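Skanent Help Center
Category: Home & Hobby > Benches and Enclosures > Set-up

4. Installing the Flurnell walled bench enclosure

Read this section before you open the hardware bag. You will need a Phillips screwdriver, a pencil, a level and a damp cloth. Allow around 3 hours, plus the overnight wait in step 9. One person can do all the steps except step 6.

CAUTION: The wall panels are heavier at the bottom than at the top. Do not stand them upright against a wall or a chair while you work. Lay them flat on the carton.

4.1 Preparing the bench

1. Clear the bench top and wipe it down. Let it dry completely.

2. Check the bench with the level, front to back and side to side. If it is out of level, adjust the bench feet now. They cannot be reached once the base tray is in place.

3. Measure the bench top. The base tray is 788 mm wide and must be supported along its full width. Do not let it hang over the front edge.

4. Set the base tray on the bench with the raised lip facing up. Trace the outline lightly in pencil, then lift the tray off and put it aside.

Note: If your bench has a rear cable slot, the tray may cover part of it. Run any cords before you go on.

4.2 Fitting the walls

5. Put the tray back on its outline. Find the 4 corner posts and press one into each corner socket. A post is seated when the line near its foot is level with the lip.

6. Slide the rear wall down between the two rear posts. Have a second person hold the posts straight. If the wall binds halfway, lift it out and start again – do not tap it down with a hammer.

7. Slide in the side walls, then the front wall. The front wall is the shortest and has a rolled top edge.

8. Put in all 16 screws by hand first, leaving each one a turn loose. Tighten the rear pair of corners, then the front pair. Stop when the screw head touches the panel. Overtightening will crack the post.

9. Peel the backing off the floor mat and lay it from the rear wall forward, smoothing it with the cloth. Leave it overnight before placing anything on it.

CAUTION: Do not use a heat gun or hair dryer to speed up the adhesive. The mat will shrink and pull away from the walls.

4.3 Checking the finished enclosure

10. Run your hand along the inside corners. You should not feel a gap or a raised screw head. Small parts collect in gaps and are hard to get out.

11. Press gently on the middle of each wall. A little flex is normal. If a wall rattles, go back to step 8 and check the corner on that side.

12. Before regular use, reach down to the floor with whatever you plan to work with inside. There should be room to come in from the side as well as from above.

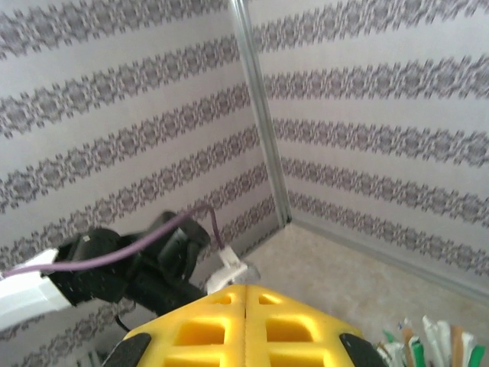 Fig. 4-2. Reaching in toward the enclosure floor.

13. If the reach is awkward, lower the bench or move the enclosure closer to the front edge. Keep the whole tray supported, as in step 3.

4.4 Care

Wipe the walls with plain water and a soft cloth. Dish soap is fine for greasy marks if you rinse it off well. Do not use window cleaner or alcohol – both leave the panels cloudy. Check the screws again after the first month.

Spare posts and screws are sold under the Sturitz parts list. Floor mats from the older Kiều tray are narrower and will not reach the side walls.

Section revised in December by Usman Tanoli. Changes: step 6 now calls for a second person, and the note on cable slots is new.

Related articles
- Choosing a bench height
- Replacing a cracked corner post
- Removing old floor mat adhesive
- Sturitz parts list

This site uses cookies to remember your language and the last manual you viewed. Accept | Manage settings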